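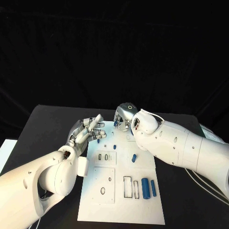 Thursday, late afternoon, workshop notebook

Second go at the walnut ink for the Rindley labels, and I am happy to say it went a good deal better than the first. I let the husks soak overnight in rainwater from the barrel (the tap water here is so hard that I have stopped trusting it with anything brown) and then simmered them very low until the kitchen smelled like a wet forest. Strained it through an old pillowcase and then through a coffee filter, which took forever, so I cleaned brushes while I waited and got to the bottom of that jar at last.

The color is lovely. It goes on a bit thin and then darkens as it sits, so please don't judge it in the first minute like I did last time and dump in more husk. I put in gum arabic a little at a time until the line stopped feathering on the Grumitz paper. On the Hou paper it still bleeds along the grain, worse on the rough side. I have a feeling the Hou sheets were stored somewhere damp before they came to us, so I've laid a stack under boards for the weekend and will try again with the same pen before blaming the ink.

Rindley want 2,000 labels in two sizes, and I would so much like to do the borders in this ink and print only the lettering. That is a lot of pen work, I know! I did a row of the small ones this morning to see how the hand holds up, and my wrist was fine but my patience went somewhere near the tea break. A stamp for the border might be the kinder way, with the corners touched up by pen. There is a bit of pearwood left from the Flundomora job that would cut nicely, if it hasn't gone for wedges.

The batch came to 180 ml after straining. Less than I hoped, but it is strong and will stand some thinning. I put a clove in each bottle against mold, same as with the oak gall, and wrote September on the caps. The two bottles are on the low shelf behind the glue pots. Please shake them gently, and don't use the good nib in them, it leaves a crust that is a misery to get off.

Still to do: drying test on the window sill, one strip covered and one bare, to see how much the brown fades. Ask Rindley if they mind a warm brown next to a black. More husks, if the tree by the gate has dropped any.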